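Course Handout 7: Grasp Faults with Wrapped and Mixed Produce
Robot Handling and Safety, Zudelcombe Technical Institute
Instructor: Nana Kpodo
Issued 20/07/2026

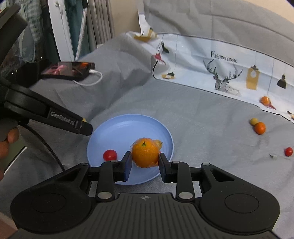 Students should read this handout before the second laboratory session. It reviews a fault recorded in May during the Flunness exercise, in which small fruit is moved one piece at a time between a plate and the surrounding cloth using hand-held two-fingered grippers.

7.1 Summary of the fault

A mandarin in clear plastic film was gripped on both sides and lifted. The finger pads held the film, but the fruit turned inside it and dropped onto a cherry tomato, which split. The operator closed the gripper further in response, and the film tore. Juice reached the finger pads, and the next two grasps also slipped. The session was stopped at that point.

No one was hurt. The fault was entered as a handling failure with a secondary electrical concern, discussed in 7.3.

7.2 Cause

The gripper reports finger opening only. It carries no force sensor, and an opening that has stopped changing was taken as proof of a firm hold. With wrapped fruit this is unsafe to assume. Loose film can gather under one pad and give a steady reading while the fruit itself remains free to rotate.

The Tulanex log for the session shows the opening steady for 870 milliseconds before the drop. The rule then in force accepted a grasp after 300 milliseconds. A longer wait would have made no difference in this case.

Fruit left touching on the plate made the result worse. A piece that falls from a height of roughly 50 millimeters can damage a ripe tomato beneath it.

7.3 Cables and liquid

Gripper cables in this exercise run across the same cloth as the fruit. Juice spreads quickly through fabric and may reach a connector before it is noticed. Phones and chargers on the work surface are subject to the same rule as gripper cables: if liquid is found near them, disconnect the supply at the wall first and wipe down afterward.

7.4 Revised procedure

Place the pads on the widest part of the fruit, clear of any loose film.
Raise the fruit slightly, pause, and check for rotation before lifting further.
If the fruit turns, lower it and open the fingers. Do not tighten the grip in the air.
When two grippers are in use, only one may be over the plate during a lift.
Clean and dry both pads after any contact with juice.
Pick up detached stems before starting the next trial.

7.5 Preparation for the laboratory

Read the Miettinen notes on slip, sections 2 and 3. Bring a short written answer on how a rotating grasp could be detected from finger opening alone, and state any case in which your method would fail. Answers are collected at the start of the session.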